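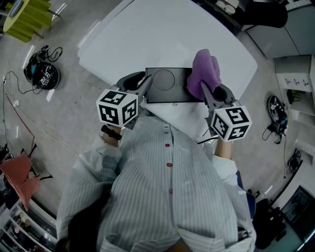
The paired hand grippers over the cooktop, with a purple cloth held in the right one.

Souad Younis has spent most of the spring with a gripper in each hand. She works on tool testing at Hereck, where the job this season is to choose one hand-held gripper design for collecting cloth-handling data. Two finger sets are left on the list. The team calls them Stirnen and Mumel, after the names on the drawings.

"The Stirnen is stiffer," she said when we spoke. "You close it and it closes. With the Mumel the pad gives a little before you feel anything, and some people like that and some people can't stand it."

The test task is wiping down an induction cooktop with a cloth. Younis picked it after a string of tasks with cups and boxes failed to separate the two designs.

"Any gripper can hold a box," she said. "A cloth folds over on itself. You think you have one layer and you have 3. Then you drag it across glass and it slides out from one side."

Each operator does 17 runs with one set, takes a break, and does 17 with the other. The marker cubes stay on the same mounts throughout, so the tracking side of the setup does not change. Younis said the early sessions were thrown out because the cubes had been remounted between sets and the offsets no longer matched.
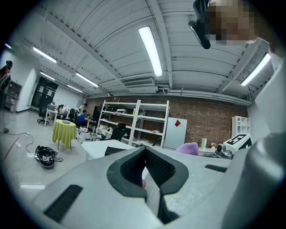 A gripper pad and its mesh lining, with the workroom behind it.

Oğuzhan Güneş looks after the cameras and the recording software. He was less interested in the fingers than in what the lens gets to see past them.

"If the fingers fill up the picture, the policy learns fingers," he said. "I asked for the camera to go back a bit. Balthasar said that makes the body longer and people's wrists get tired. We went back and forth on that through most of a month."

Balthasar Bühler, who drew both bodies, confirmed this. He gave up some length and Güneş accepted a wider lens. Neither of them called it a good trade. Bühler would still like to take weight out of the handle, and he has a lighter trigger linkage waiting to be tried in May.

The goal is 3000 usable recordings with the chosen design. I asked Güneş what makes one unusable.

"Lost tracking, mostly. Somebody turns the wrist so the cube faces the floor. Or they cover it with their own arm when they cross over. You can teach people out of that, but it takes a day."
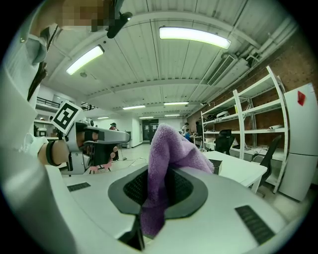
Grip and wear

Cloth is also hard on the pads. Lint works its way into the mesh and the surface gets slicker, and Younis now has operators brush the pads between sets. She logs the pad age with every session.

"I'd like to tell you which one wins," she said. "On slips they're close. On tired hands the Stirnen is worse. If you made me pick this afternoon I'd take the Mumel body with the Stirnen fingers, and Balthasar says they don't fit together without a new bracket."

Bühler said the bracket is 2 parts and he has started on it.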